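Teaching grippers with socks: five questions (ok, more) for Flurina Pfister

Posted 2019-05-31

Caught Flurina Pfister between two meetings, so this is short. She runs the handheld demonstration work at Olance, small team, one long room, lots of laundry. Her group just put out a result on how to collect grasping examples for soft stuff. No robot arm involved in the collecting. A person holds the gripper and does the task by hand, the camera on it records.

Why socks? "Because they're awful," she says. Laughs. "A block is the same block every time. A sock you drop twice is two different problems."

The headline number is 1748 demonstrations, made by 34 people. Most of them had never held the tool before. Pfister says that was on purpose. The earlier set was all done by her and Shafiq Sarkar, and the policy trained on it picked things up the way those two do. "Very tidy. Come in straight, close, lift. Then you give it a sock lying with the cuff folded under and it has no idea."

So what changed? Mostly the instructions, which got shorter. People used to get 2 pages. Now they get one line – put the sock in the bin – and they start however they like. Some go for the toe, some pinch the cuff. Sarkar wanted to throw out the messy tries, the ones with a second grab. Pfister kept them in and trained both ways. The version with the messy tries did better on socks it hadn't seen. She won't give me a percentage until the paper is out in September, fair enough.

I asked if the regrasps are the whole story. "No. I'd love to say yes. Rosalie thinks it's the starting positions." That's Rosalie Aigner, who did the analysis and wasn't in. There is a follow up planned to split the two effects, same people, fixed starts.

Table setup is deliberately dull. White top, one item, one container, fingers close in before the grab.

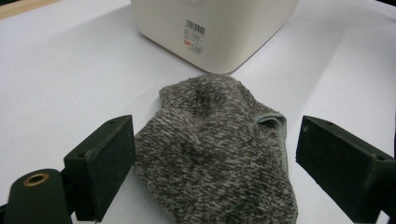 Speckled gray sock between the gripper fingers, container just behind. View from the handheld tool.

What still fails? Thin dress socks, she says right away, they slide. And anything close in color to the table. "We tried a white sock on white. Don't." Towels are next, teh small ones first.

Last thing, would she share the data? Yes, after the paper, once the labels are checked. Then she had to run, and so did I. More when the follow up is done.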